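Preguntas frecuentes sobre la búsqueda de personas desaparecidas en Enotcombe

Actualizamos esta página cuando alguien nos hace la misma pregunta tres veces o cuando alguien nos la hace una vez, pero gritando. Si la persona que busca lleva dos minutos o dos días sin aparecer y usted está preocupado, deje de leer y llame a emergencias. La página seguirá aquí.

¿Hay que esperar 24 horas para denunciar una desaparición?

No. Esa norma existe en las películas, donde también se aparca siempre delante de la puerta. La denuncia se admite desde el primer momento, y las primeras horas son las más útiles. Si en el mostrador le dicen que vuelva mañana, pida que se lo pongan por escrito; suele despejar mucho el camino.

¿Quién puede presentar la denuncia?

Cualquiera que tenga motivos para preocuparse: un familiar, una vecina, el compañero de trabajo, el dueño del bar donde el desaparecido desayuna a diario. No hace falta parentesco ni libro de familia.

¿Qué datos me van a pedir?

Una fotografía reciente, y por reciente entendemos de este año. La de la boda no, por mucho que salga favorecido. También la ropa que llevaba, el número de teléfono, la línea de autobús que usa, si lleva dinero encima, si ha dicho algo raro últimamente y qué medicación toma. Anote nombre del medicamento, dosis y hora de la última toma. «Unas blancas, pequeñitas» describe media farmacia.

¿Por qué insisten tanto con la medicación?

Porque decide el orden de las cosas. Una persona que puede pasar tres días sin su tratamiento y otra que no puede saltarse la toma de la noche no se buscan con la misma prisa. 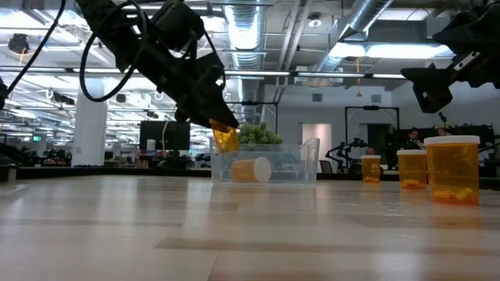
Lo mismo vale para las gafas, los audífonos y el bastón: si se han quedado en casa, dígalo. Un señor sin audífonos no contesta cuando lo llaman por su nombre a gritos desde un camino, y más de una batida ha pasado de largo por eso.

¿Puedo salir a buscar por mi cuenta?

Puede, y seguramente lo hará aunque le digamos que no. Deje a alguien en casa, con el teléfono cargado, por si la persona vuelve sola. Avise de la zona que va a recorrer. Y vaya acompañado – ya nos ha pasado lo de terminar buscando a dos.

Mire primero en lo cercano: el trastero, el garaje, la azotea, el cuarto de contadores, el hueco de la escalera del bloque de al lado. Da pudor pedir las llaves a los vecinos. Pídalas.

¿Dónde me apunto a una batida?

En el local de Breathnach, junto al mercado, el viernes a partir de las seis de la tarde. Cada grupo tiene un máximo de 40 personas, número al que se llegó después de probar con más y perder de vista a la mitad en el primer cruce. Traiga calzado cerrado, agua y linterna. No traiga al perro, salvo que el perro tenga formación, y «es muy listo» no es una formación.

¿Qué es Grurno?

El sistema de avisos por mensaje de texto. Se dio de alta en agosto y tiene ya unos 1603 números inscritos. Cuando se activa una búsqueda, manda un mensaje con la descripción y la zona, y otro cuando se cierra. No manda felicitaciones de Navidad ni pide datos bancarios; si recibe un mensaje que haga cualquiera de las dos cosas, no es nuestro.

¿Y Collex?

La imprenta que nos hace los carteles. Los tiene listos en un par de horas si el archivo llega bien, y en una tarde si llega como suele llegar. Ponga en el cartel un solo teléfono, a ser posible el de la policía. Poner el suyo le garantiza llamadas de videntes a las tres de la madrugada. 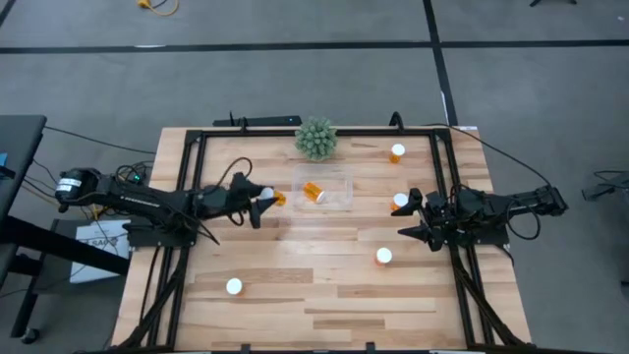
Darragh Costello nos escribió para protestar por este punto: según él, en los carteles de su padre pusieron también el número de casa, y fue justo ahí donde llamó la mujer que lo había visto en la estación, porque a la policía le daba apuro molestar. Pedía que al menos dijéramos que hay gente a la que un uniforme le corta. Queda dicho. Si decide poner un segundo número, que sea uno que luego pueda dar de baja.

¿Publico la desaparición en redes?

Después de denunciar, sí. Enlace el aviso oficial y no escriba uno nuevo, con otra edad y otro color de chaqueta. Y retírelo al cerrarse la búsqueda: todavía circula el de un chico que apareció hace años y que cada primavera tiene que explicar en el trabajo que está bien.

Ha aparecido. ¿A quién aviso?

A la policía, antes que al grupo de la familia. Mientras la denuncia siga abierta, alguien seguirá buscando, a veces bajo la lluvia. Quien aparece siendo mayor de edad puede pedir que no se diga dónde está, y entonces a la familia solo se le comunicará que se encuentra bien. Es una respuesta difícil de recibir por teléfono. En Breathnach hay atención para familias, sin cita, por las mañanas; se entra por la puerta lateral, la que parece cerrada.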